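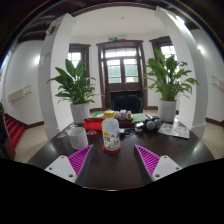
Session 2: The Shared Table

Mitstead Evening Classes, Household Order for Beginners
Handout, 2 September 2023

Welcome back, everybody. I promised last time that we would leave closets alone for a while and talk about the one surface that gives most people more grief than all their closets put together, and that is the table everyone uses. It may be a dining table, or a big worktable in a room with good windows, or the table you eat at in the morning and pay bills at in the evening. Whatever yours is, bring it to mind now and keep it there, clutter and all, while you read.

Please have your notes from Session 1 with you. We will be using the words "resident," "visitor" and "stray" again, and I know some of you were still mixing up the last two (I did too when I started, so don't worry).

A quick reminder of the terms

A resident lives on the table. It is used there nearly every day, and carrying it away would only mean carrying it back.

A visitor is welcome for a few hours. A drink is the classic visitor. So is a magazine, and so is anything with a cable attached.

A stray has no business on the table at all, but has settled in because there was a free spot. Strays are usually small. They love dishes, and they love the space behind taller things.

Reading a table

Start from the chair. Sit down where you normally sit and look at what is within reach of your hands without leaning. A bottle on a coaster and a cup beside it are fine there, and I would never scold anyone for them. I only ask that the bottle has its coaster every time, especially on dark, shiny wood, where a ring will show up the minute the light comes in from the side. Red coasters are lovely on a dark table, by the way! You can spot them at a glance, so they do get used.

Then look toward the back. Little jars and containers tend to gather there in a cluster, pale lids together, and because they stand close they look tidy even when they aren't. Pick each one up. If you can't say what is in it, it goes on the Ask pile. If you can say, but it belongs in another room, it is a stray and goes in the carrying basket. Whatever is left can stay, and I would put it on a tray so that the whole family of jars can be lifted in one go when you wipe.

Next come the small dishes. I have a great fondness for a small dish, and I own far too many. A dish that holds a few tiny things is doing its work. Once the things start to heap up, empty it out completely and begin again.

Cloths should be folded and kept to one side, as a green one is on the table at the top of this handout. Look at the cables near it, though, because there is our lesson in a nutshell. A tangle of black cable takes up more room than the cloth does and is much harder to clean under. Coil each one loosely, put a tie on it, and if it hasn't been plugged in by the end of the evening, let it go to a drawer.

Printed matter is the last stop. A magazine laid down at an angle invites another on top of it, and before long you have a heap. Square it to the edge of the table or put it in the rack.

The Bilgin order

In this course we always clear in the Bilgin order, named after the street where our first class met. Soft things first, then paper, then cables, then containers, and drinks at the very end. You may find it fussy. Try it twice before you make up your mind.

For next time

Clear your own table once in the Bilgin order and write down every stray you find, along with the room it came from. Half a page is plenty. Those of you keeping the Flillis notebook can use page 50 for the list.

Please also read the Wikar booklet as far as the section on trays. I've left spare copies on the shelf by the sign-up sheet, and you are welcome to keep one. We'll go through your lists together at the start of Session 3, and then move on to windowsills.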